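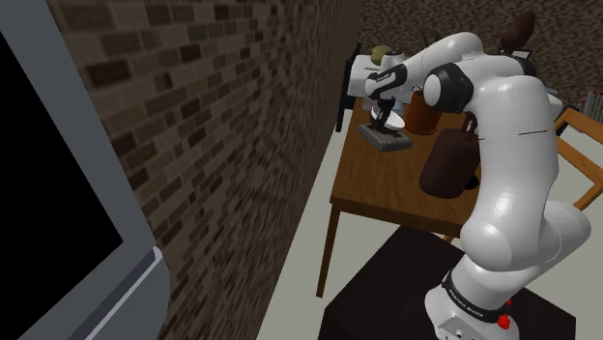
Debashish Marikar wrote back on the last report that he still doesn't see why we buy used graphics cards when new ones are supposed to be just around the corner, and could we please answer that before anything else this time.

So, answering it first. We buy used because the grant is per machine and the new ones don't exist yet as far as our budget is concerned. Waiting means the Stumumska room sits on onboard graphics for another term. Also prices on second-hand cards have been good the last few weeks, may not last. If the new ones do land at a sane price we can look at it for phase two. Not before.

Progress report to Prasten, graphics upgrade, July 2020
From: Janaka Majumder, Motine

Where we are

344 machines on the inventory across both sites. That's the final number, earlier draft had it higher – a row of dead towers in the store was counted twice. Of these 200 are in scope for a card. The rest are either too old (no proper slot, or a slot and no room in the case) or they're laptops.

80 done and signed off. Signed off means card in, driver on, overnight stress run passed, sticker on the case. All at the main site. Stumumska starts once the power supplies come, see below.

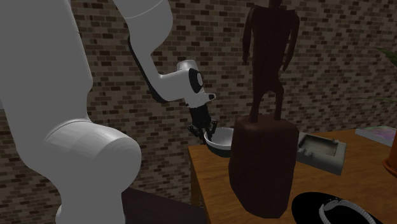
Figure 2. White robot arm reaching over a wooden table (computer render).

What went well

Swap time per machine is way down. First week was slow, mostly screws and dust. Now we open a batch in the morning, blow them out, fit the cards, image them together after lunch. Overnight test runs by itself, results land in the shared sheet.

The driver image is stable. One image for every card type we've bought so far. Took a while to get there but it means no more going from desk to desk with a USB stick.

Heat was the big worry going in. Small cases, one fan at the back. We moved the cable bundles out of the way and set a slightly lower power limit on every card, temps now fine in all the cases we've closed up. Lose a little speed. Users haven't mentioned it.

What didn't

Power supplies. This is the main one. The Stumumska machines are an older model and the supply has no spare connector for a card. We had assumed they were the same as the main site, should of checked, didn't. New supplies are ordered through Karunaratne, delivery keeps sliding. Last promise was end of the month. Cost comes out of the contingency line and there's enough in it, but not much will be left over after.

Three cards from the second batch failed the stress run. Artifacts on screen within the hour, all from the same lot. Karunaratne took them back without a fight and credited us. Replacements are not here yet.

Fan noise. Quiet room complained. Fair enough, those cards have the single loud blower. We'll swap them for the two-fan version as they come in and put the loud ones in the workshop.

Old cards

Debashish also asked about this. A few machines had a card in them already, entry-level stuff. Those get pulled, tested, and kept as spares for display output only. Anything that fails goes to recycling with the dead towers. Nothing gets sold, the grant terms are clear on that and we've reminded poeple twice.

Money

Cards: under the line so far, mostly from buying in lots.
Power supplies: not in the original budget, contingency.
Thermal paste, cables, brackets: small, on the line.
Labor: on the line. Will go over if Stumumska slips into the fall, would rather flag that now.

Full sheet with receipts goes separately, same folder as last time. Two receipts from Karunaratne are still missing the tax breakdown, chased.

Next

– finish the main site, roughly a month at current pace if the replacement cards show up
– Stumumska survey again, open every case this time, write down the supply model
– supplies in, then cards
– short how-to for the room leads on changing display settings, draft exists, needs screenshots

What we need from Prasten

OK to move the leftover card money to power supplies so contingency isn't drained. An email is enough. And a decision on the phase two question, used or new, before we commit to another lot. Karunaratne will hold the current price till we say yes or no but not forever.

Janaka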